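Section 4. Good practice at the gripping station

Applies to all Fallside cells with two-finger grippers. Read Section 3 (Stopping the thing) first. If you have skipped Section 3, go back. It is two pages and has a picture of the button.

4.1 Before you start

1. Walk round the cell once, clockwise or otherwise, and look at it. Most of the faults in the Pomholm log could have been found by a person looking.

2. Check that the stop button is out, and that you can reach it from where you plan to stand. If you can't, stand somewhere else. The button is bolted down and you are not.

3. Read the name on the shift card. If it says Krešimir Jurić and you are not Krešimir Jurić, write a new card.

4. Set the speed to 60 mm per second. The arm will go faster. It doesn't need to, and neither do you.

5. Remove rings, lanyards and anything else that dangles. Ties have not been seen on the floor for years but the rule covers them too.

NOTE: The speed limit in step 4 applies whenever the guard is open. With the guard shut and the lamp green, the limit is 300 mm per second. There is no third setting for people in a hurry.

4.2 Teaching a grip

1. Put the cell in teach mode. The key lives with the shift lead. It does not live in the switch.

2. Bring the fingers down on either side of the part, open, and stop. Check the gap by eye on both sides before you close anything.

3. Close in small steps until both fingers touch. If one touches well before the other, the approach is off centre. Open, shift, try again. Do not let the part do the centring for you; it will oblige, and then it will lean.

4. Save the grip under the part number. The library already holds "test", "test new" and "test new REAL", and we are full up.

5. Lift by 2 mm and hold for a slow count of five. Lower. Only then run the full move.

CAUTION: Never steady a part with your hand while the fingers are closing. The gripper can't tell a thumb from a part, and it has no view on the matter.

CAUTION: A teach session has one person on the pendant. Advice may be given from outside the line. Ermira Kelmendi wrote this rule after a morning with four advisers, and she is not taking amendments.

4.3 Tall and round parts

Tubes and other tall round parts have their own rules, mostly learned the slow way.

1. Stand the part upright before teaching. If it won't stand by itself, use a holder.

2. Choose a grip height and write it on the card. "Middle-ish" is not a height.

3. Clean the finger faces. Use the dry cloth for dust and the Womex wipes for anything else, and let the faces dry.

4. Watch the first lift from the side as well as from the wrist camera.
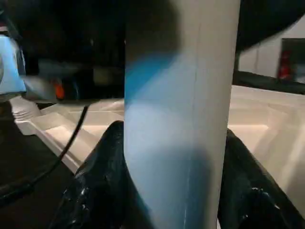 Step 4 is the one that gets dropped, usually by people who have grown fond of the wrist camera. It is a good camera and it sits very close to the work, so a tall part fills the middle of the view from top to bottom and hides whatever is straight behind it. With a pale grey tube between the fingers you get a fair look at where the two black tips meet the sides, and no look at all at either end of the tube. For the ends, use your own eyes, from behind the line. While you're there, check where any cable runs near the fingers, and follow it through the whole move with the speed turned down - a cable that hangs clear at one arm position may not at the next.

NOTE: Coloured light on a pale part can make one side harder to judge than the other. If you can't see both edges properly, change the lighting before you change the grip.

4.4 Leaving the cell

1. Open the fingers, with the part supported.

2. Send the arm home and wait until it gets there.

3. Take out the key and hand it back to a human being.

4. Fill in form 51. "Fine" is accepted in the remarks box if it was fine.

Questions about this section go to Teodora Kolev. Complaints go to Chukwuemeka Lawal, who has a tray for them.

Section last changed April 22, 2023

2 comments | 0 shares

Fallside Cell Handbook | Contact the Pomholm office | Back to top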